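Most of the small stuff in our house used to live in one drawer: cards, sachets, spare batteries, the scissors if you were lucky. These tips come from sorting it out in February and keeping it sorted since.

## Set up the table first

Clear a table completely before you tip anything out. Lay a microfibre cloth flat in the middle and work on that. Small things don't slide on it, and you can lift the whole lot by the corners when it's time for tea.

Grey is a good colour for the cloth. Black items vanish on a dark table, and white cloths show every mark. Wash microfibre without fabric softener and hang it to dry.

Put the scissors to one side and leave them there. When you pass them to someone, close the blades and hold them by the blades, handles out. 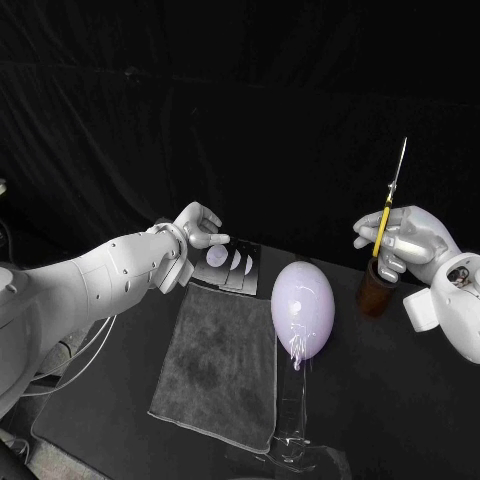
## Cards

- Lay cards out in a short row with the edges overlapping a little. You can check the faces without picking each one up.
- Sort sets by their pictures if they have no numbers. Moon phases go full, half, crescent.
- Wipe dark cards with a dry cloth only. Damp leaves a bloom on the black.
- Skip rubber bands. They bite into the edges and perish over summer. A strip of paper around the stack holds well enough.

Areeba Niazi keeps hers in old soap tins from Zutmont, which are the right width for a standard deck. Any tin with a flat bottom will do.

## Flat packets

Press the air towards one end before you open a packet, then tap the contents down to the other. Hold it by the top corner and cut straight across with scissors. Tearing is fine if there's a notch, but a packet without one usually splits down the side.

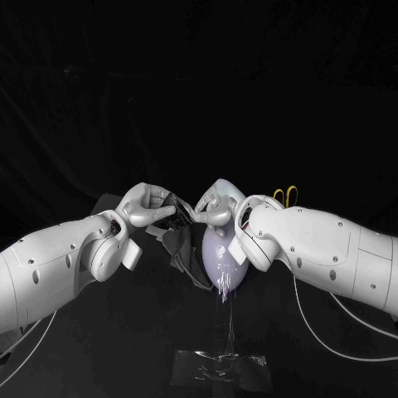
Once a packet is open, fold the top over twice and clip it. Pegs work. Write the date on a bit of masking tape, as pen rubs off shiny black foil.

Store packets standing up in a shallow box, like files. Ours is 200 mm wide and 400 mm long and takes 6 rows. Dividers cut from a cereal box are stiff enough.

## Putting it away

Scissors go back last, on a hook. Shake the cloth outside.

Iqra Butt, Grernley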